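To: Members' list, Semaan Fuel Buyers' Cooperative
Subject: Re: Heating oil price and August delivery schedule

Dear members,

The office has received several messages on the revised heating oil price. The following was sent to the list on Monday, and our reply applies to all account holders.

> The notice says the price goes up with the August delivery. My order
> for 200 gallons was placed before the notice came out. Will I be
> billed at the old price or the new one? Also, is the Drisovano
> depot still filling small cans at the counter?

Orders are billed at the price in effect on the day the order is confirmed. Any order confirmed before the notice was issued will be billed at the old price, even when the truck arrives after the change. The increase is 19 cents per gallon and reflects the new supply contract with Trukska. The delivery fee has not changed.

Members on the monthly payment plan will receive a revised statement — no action is needed unless the bank details on file are out of date.

The arrangements for August are as follows.

1. Minimum order. The minimum remains 66 gallons per address. Neighbors may combine orders on one route, but each tank is metered and billed separately.

2. Large orders. Orders above 350 gallons require a deposit, payable to the office before the truck is scheduled.

3. Counter sales. The Drisovano depot continues to fill approved cans until 4 p.m. Payment at the counter is by card only.

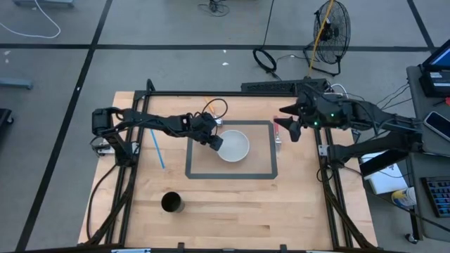 4. Nulel route. Deliveries to Nulel will move to Monday. Members with a locked gate should send the access code to the office in advance.

Questions on individual accounts should be sent to the office directly, with the account number in the subject line.

Member Accounts Office
Semaan Fuel Buyers' Cooperative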